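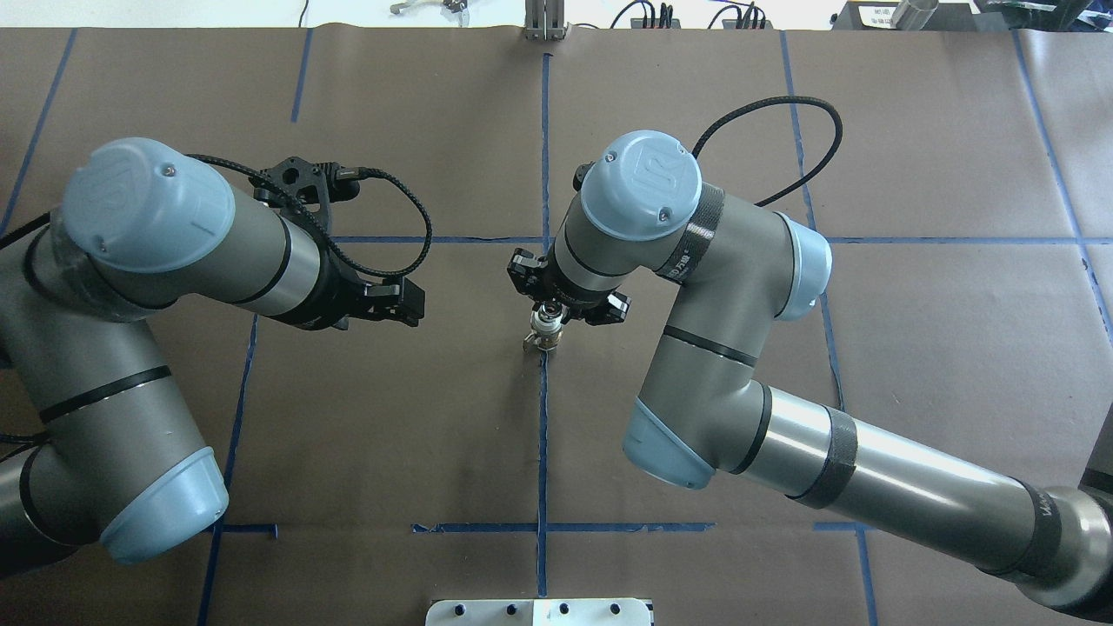
Asell 60 Masking Paper, Brown, Roll

Item group: Surface protection / Paper
Supplied by: Westby Coatings Supply, Flesumville
Data sheet revised: 2018-10-20

Overview

Asell 60 is an uncoated brown paper for covering benches, floors, trim and glass during painting, gluing and light assembly work. It is supplied on a cardboard core and fits most hand maskers and wall-mounted cutters. The paper is sized on one side only. The sized side is smoother to the touch and is wound facing out.

The grade replaces Asell 50, which was discontinued when the mill changed its pulp. Asell 60 is slightly stiffer and holds a crease better. Customers who used the earlier grade in a hand masker should check the blade, as a worn blade that cut the old paper may tear this one.

Specifications

Basis weight: 60 g/m²
Finish: machine glazed, one side
Color: natural brown
Core: cardboard, open ends
Coating: none
Silicone: none added
Recyclable: yes, if free of paint and tape

Roll widths are listed in the order table at the branch. Widths other than stock can be slit on request. Slit rolls are not returnable.

Suitable uses

Water-based wall and trim paints, applied by brush or roller.
Spray primers, in thin coats with drying time between coats.
White wood glue and similar water-based adhesives, for short jobs.
General bench cover where the surface is changed at the end of the shift.

Not suitable for

Floor stripper, paint remover or strong solvents.
Standing water.
Oven curing or infrared drying.
Food contact.
Long-term storage of bare steel parts. The paper takes up moisture from the air and carries no rust inhibitor.

For solvent work use Asell Film-Backed, which has a polyethylene layer on the underside and is sold in the same widths.

Laying the paper

Sweep and wipe the surface. Grit left under the paper will show as bumps and can cut through when weight is put on it.

Unroll the paper with the glazed side up. Allow it to lie flat for a few minutes before taping if the roll has been stored in a cold room. Paper brought into a warmer, damper room grows slightly across its width, and a sheet taped down at once may ripple.

Overlap adjoining sheets by 2 inches. Tape the full length of the overlap. Tape the outer edges last, working from the center of each side toward the corners. Pull the sheet snug but do not stretch it.

On long benches, extra tape lines across the sheet keep it from lifting in a draft. Use a painter's tape that releases cleanly. Packing tape and duct tape will tear the paper on removal and may leave adhesive on the surface below.

Tape compatibility

Prado Blue, standard: holds well on either side of the paper, removable for 7 days indoors.
Prado Blue, low tack: holds on the glazed side only.
Prado Crepe: holds well, remove within the same day.
Cloth tapes: not recommended.

The removal times apply to sealed wood, laminate and painted metal out of direct sun. Test first on fresh paint, wallpaper and bare wood.

Storage and handling

Store rolls upright in the wrapper, off concrete floors. Rolls laid on their side under load go out of round and will feed unevenly in a cutter. Opened rolls should be used within the season. Edges that have picked up damp can be trimmed back to sound paper.

Ordering

Single rolls are available from the Flesumville counter. Pallet orders are made up to some 2,000 lb gross and ship by truck only. Mixed widths on one pallet are accepted provided each layer is a single width. A lift gate must be requested when the order is placed.

Requests for slit widths and samples go to Edeltraud Reisinger, inside sales. Please state the finished width, the number of rolls and the make of cutter.

Related items

Asell Film-Backed
Prado Blue, standard
Prado Blue, low tack
Westby bench cutter, replacement blades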